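Folding Month is back at the Trundcombe Makers' Hall

10th November

We asked for your best tips on T-shirts, towels and the shelves they end up on, and over 30 of you wrote in! Thank you. I read every one with a cup of tea and then went home and emptied two drawers, so consider me a convert.

The most popular advice was also the simplest: get a big, clear surface and don't try to fold on your knees. A plain light tabletop is perfect — you can see the edges of the cloth, and nothing snags.

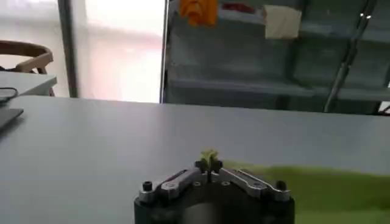
Start with one T-shirt

Lay it flat with the collar away from you and the bottom hem close to your hands. Smooth from the middle outward. Stela Stanciu likes to take hold of the hem at both corners and give it a gentle lift before the first fold, and I have to say it works beautifully on thin cotton.
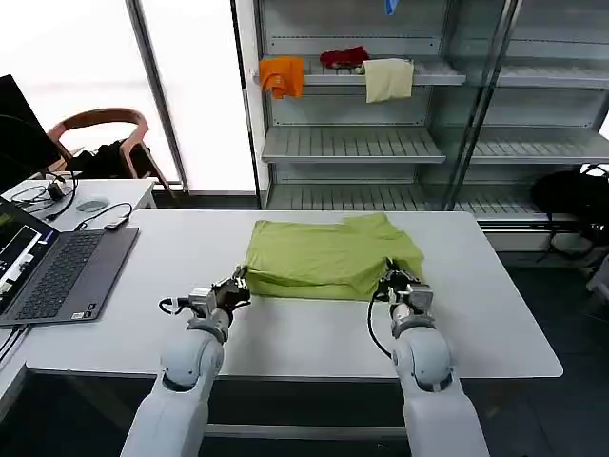
Then bring the sides in, sleeves tucked behind, and fold up from the hem until you have a square. Leandro Iglesias keeps going until his shirts stand up on their own in the drawer (five folds, he swears by it). I stop sooner. A square with the collar showing is easy to stack, and you can find the shirt you want without digging.

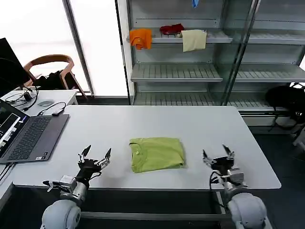
Bright colors are great for practice, by the way. Lime green, orange, red — every crease shows up, so you learn fast! Merja Halonen wrote that her kids fight over who gets the loudest shirt in the basket.

Now, towels. Plenty of you hang them over the front of an open shelf, and I love how cheerful that looks, but a folded stack gives you far more room. Try one shelf for towels and leave the next one free for whatever comes off the line.

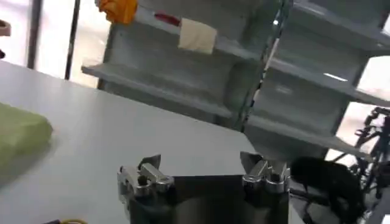 Higinio Montes is putting all your tips onto a single sheet, and we're printing 200 copies for the front desk. Take one for a neighbor too. If yours didn't make it in, send it again and we'll squeeze it onto the back.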